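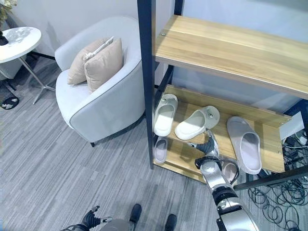 4. Setting Up the Sitting Corner

Once the shelving unit is standing on its own (Section 3), you can move on to the corner next to it. Allow an evening. The instructions take less time than that, but people sit down in the chair partway through and stay there.

4.1 Placing the armchair

1. Vacuum the carpet first. You will not be moving this chair again for years, whatever you tell yourself now.

2. Lift the Trundale armchair by the seat base, one person on each side. Do not lift by the piping. The piping is trim. It was sewn on to look nice and has never claimed to be a handle.

3. Set the chair down with its back toward the wall and one arm toward the shelving unit. Leave 4 inches between the upholstery and the nearest metal post.

4. Sit in it. Rock gently from side to side. If the chair rocks back, turn the adjustable foot under the low leg until it stops.

Note: Carpet settles under the legs during the first few weeks. Check the feet again before you write to us about a wobble.

CAUTION: Do not drag the chair. Feet can catch in the carpet and pull loops, and the carpet is not covered by this guide or by our warranty.

4.2 Cushions

The Plirach set contains two square cushions in beige. There is no front or back to them, although we get letters.

1. Lean the first cushion against the back of the seat.

2. Stand the second one in front of it and a little to the side.

3. Remove both when you want to sit down. Put them back afterward. Repeat for the life of the chair.

Covers unzip along the bottom edge. Wash cold, inside out, and dry flat. A cover that has been through a hot dryer will fit a smaller cushion, which we do not sell.

4.3 Side table

1. Screw the metal legs into the underside of the round top by hand until snug. No tools. If you own a power driver, leave it in the other room.

2. Stand the table beside the armchair, on the side away from the shelves, close enough to reach without getting up.

3. Wipe the top with a dry cloth. The gloss finish shows fingerprints, and you will get to know yours well.

A vase is fine on the table. Keep it under 3 pounds with water in it, and put a felt pad beneath.

CAUTION: The legs splay outward past where you expect them to be. This matters mainly at night and mainly to toes.

4.4 Using the lower shelf for slippers

The lower board of the Zurkora unit is meant for light indoor footwear. Wet boots will mark the wood. So will damp ones, and so will boots that somebody says are basically dry.

1. Assign each person a stretch of shelf.

2. Place slippers in pairs.

3. Look for the other one. Try the carpet under the side table.

Ginette Li, who tested this section in her own living room, asked us to make step 3 a permanent part of the procedure. We have done so.

Replacement feet, felt pads and table legs are listed under Gagnon parts in Section 6. Quote part 333 for the feet.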